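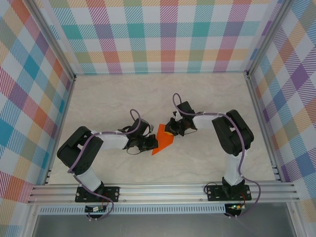 Plaid wallpaper in a small half bath, am I going to regret it?

pinetop_lu
OK so we closed on the house in Letholm in January and the downstairs half bath is the last room with the old brown paneling. I want plaid. My sister says plaid on three walls in a room that size will feel like being gift wrapped. The roll I keep going back to is from Dader, it's $148 a roll and I'd need 2, maybe a third if I mess up the matching (I will mess up the matching). Has anybody done this and lived with it?

grout_and_about
Do it! We did a green and navy plaid in our powder room and people come out of there smiling. It's a half bath, you're in it for three minutes at a time. That's the whole point of a half bath.

Only thing I'd say is prime the paneling first and fill the grooves, otherwise you'll see every one of them through the paper by the first summer.

mossback77
I'm going to be the grump. Plaid is the hardest pattern to hang, period. A floral will forgive you. Plaid will show you exactly how crooked your house is. Mine was built in the 60s and the ceiling drops a good half inch from one side of the bathroom to the other, so my nice level stripe ran right into the crown molding at an angle. I took it all down after a year and painted.

grout_and_about
mossback that's a ceiling problem, you'd have seen it with any stripe. Stop scaring her lol

mossback77
Any stripe, yes. Plaid has stripes going both ways, so it's twice the trouble. I stand by it.

tillie_hangs_paper
I hung paper for a living for a long time so let me get in the middle here. You're both sort of right. Straight plaid in an old house is a pain. Hang your first strip off a plumb line and ignore the corner completely, then put your worst match behind the door where it belongs. And buy the third roll up front from the same run. I had a customer run short on a Coltel print and the new roll came in a shade pinker, you could see it from the hallway.
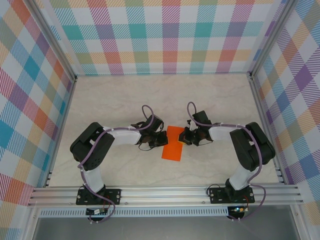 Color is the other half of it, and I think people worry about the wrong thing there. They get scared of a lot of colors and go for two dark ones, then the room turns into a cave. The pastel kind on a white background is a lot easier to live with in a tight space, even with teal and coral and mustard and purple all going at once like those walls. The pale floor helps too. If your tile is dark or busy I'd think again.

pinetop_lu
Tillie this is so helpful, thank you!! Floor is staying, it's a plain cream vinyl, nothing fancy. I was leaning toward the darker one but now I'm wobbling. My budget for the whole room was $1584 and the toilet and vanity ate most of that, so a third roll stings — but a pinker roll would sting more.

ren_fan_105
Going against the crowd, what about plaid on the back wall only and paint the sides? You get the fun part and skip the inside corners. I did that with a Ren print in my laundry room and it took me one evening.

grout_and_about
Accent wall in a half bath? Noooo. It ends up looking like you ran out of paper.

ren_fan_105
Well I like mine, and I never had to match a single corner.

tillie_hangs_paper
One wall is fine if the paint is pulled straight out of the plaid. Pick the quietest color in it. Most people pick the loudest.

mossback77
Or paint all four walls and go fishing.

pinetop_lu
Ha. I ordered a sample of the light one and a sample of the dark one, going to tape them both up by the sink and look at them with the light on at 9 pm. Does anyone know if paste the wall is easier than paste the paper when you're working around a pedestal sink?

tillie_hangs_paper
Paste the wall, every time, in a room that small. You won't have space for a table in there anyway. And take the tank lid off the toilet before you start, you'll want the elbow room.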